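Sallville in the Off Season: Notes on a Visit to the Islands

The Sallville island group receives most of its visitors between June and August. I traveled there in April, when the ferry from Ekier sails only twice a week and the majority of guesthouses remain closed.
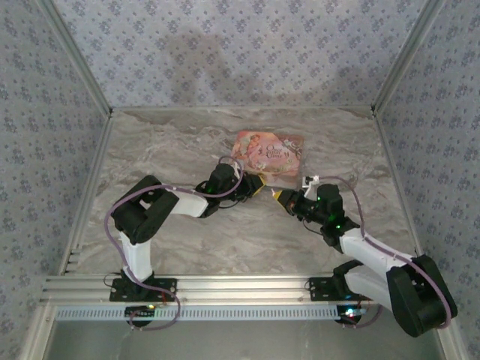
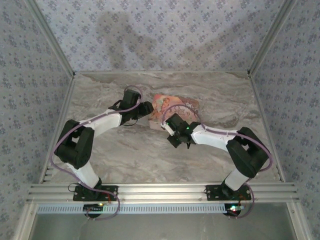
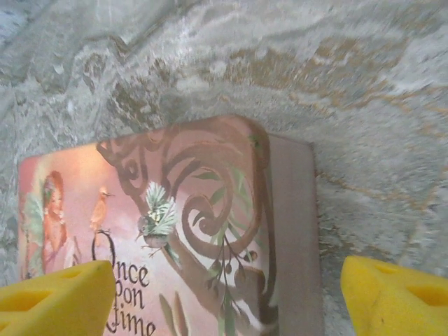

The picture book with the pink cover.

Three of the islands are inhabited throughout the year. The largest, Cloremico, has a permanent population of 500, a school, a harbor office and one bakery, which opens at 6 a.m. and is generally sold out by nine. Chuensuk, to the north, has 112 residents and no paved road. Visitors should note that the crossing between the two takes 20 minutes in fair weather and is suspended in strong westerly winds. I was delayed overnight for this reason.

The northern cliffs of Chuensuk are the principal attraction for those interested in seabirds. The path is marked with white posts, and the final section is closed during nesting. Permission to walk the lower route may be requested at the harbor office on Cloremico, where the staff were courteous and issued my permit the same morning.

Accommodation should be reserved in writing well before arrival. Payment is accepted in cash only on Chuensuk.

A second entry will cover the salt works and the return passage to Ekier.

Svenja Görtz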